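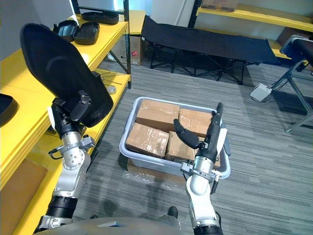

Four out of five is a fine grade in school, wrote one reader of the draft paper, and a poor one for a stockroom. Who goes around afterward and finds the fifth item?

The Vulden group is putting that comment at the top of its own announcement. It is a fair question, and the results released today answer only part of it.

**Vulden reports two-arm sorting results from Brisen, with limits attached**

BRISEN, November 6, 2022. The Vulden robotics group has finished a 200-trial study of a training method called Skesau, which is meant to help a two-armed robot move mixed goods between shelves and bins. On the main test, robots trained with Skesau completed more trials than robots trained the usual way. The gain was real. It was also smaller than the group expected when the work began in January, and it did not show up everywhere.

Most two-arm systems are trained on recordings of a person steering both arms through a whole job from start to finish. Skesau cuts those recordings into short pieces at the moments when one arm is waiting on the other. The robot then learns each piece separately, along with a simple rule for when to switch. The idea is that a mistake by one arm should not spoil what the other arm is doing.

The study compared the two approaches over 100 trials each. Both used the same recordings, the same robot and the same room, a carpeted space with yellow metal shelving and ordinary stored goods. Tasks included taking bulky padded items by one hand while the other worked near a bin, and handling taped cardboard boxes. Each trial allowed one attempt. A dropped item ended the trial, even if the robot could have picked it up again.

**What the numbers do and do not show**

Skesau did best on large, soft objects with an odd shape. These are awkward for a single arm to place, and the switching rule seems to have kept the second arm out of the way.

On boxes packed side by side in a bin, there was no difference worth reporting. The fingers need a gap to get into, and a tight row of boxes does not offer one. Cutting up the recordings does nothing about that. An early version of the paper described this result as "comparable performance," and the group has since changed the wording to "no improvement."

There are other reasons to be careful:

- All trials took place in one room. The group has not tested the method with different shelves, floors or lighting.
- The people who recorded the training material also chose the test objects. That makes it easier to pick things the robot is likely to handle well, even without meaning to.
- Speed was not scored. A slow success counted the same as a quick one.
- The cutting points were checked by hand. The paper gives no estimate of what that labor would cost outside a lab, and it may eat up much of what the method saves.

Vulden is also withdrawing a line from its January project notice, which said the method would let robots "work in any storeroom." No test in this study supports that claim, and no test was set up that could have.

**Outside check**

The Tomaszewski laboratory has agreed to rerun the main comparison with its own robot and with objects that Vulden will not see ahead of time. It will score the trials itself and may publish the outcome whether or not it agrees with this one. Until that is done, the group asks that the present figures be quoted together with the size of the study and the fact that it took place in a single room.

The rerun will use 5 object types, with packed boxes kept in as one of them. Dropping the hardest task would have made for a nicer chart.

As for the reader's question about the fifth item, the study has no good answer. The robot does not know when it has failed. In the trials, a person watching made that call and stopped the arms. A version of Skesau that detects its own failures has been discussed inside the group, but there is no working build and no date for one.

**Availability**

The draft paper, the full trial log and the failed runs are available from the Vulden office in Brisen on request. The log lists every trial in the order it was run, including the ones stopped early. The training recordings will follow once they have been checked for privacy. The code for the switching rule is included with the paper, but the hand-checking tool is not yet in a state where another lab could use it.

Reporters who want to watch the system may ask to attend an ordinary test day. Vulden does not plan to stage a demonstration, and visitors should expect to see some dropped items.

Press contact: Vulden press desk, Brisen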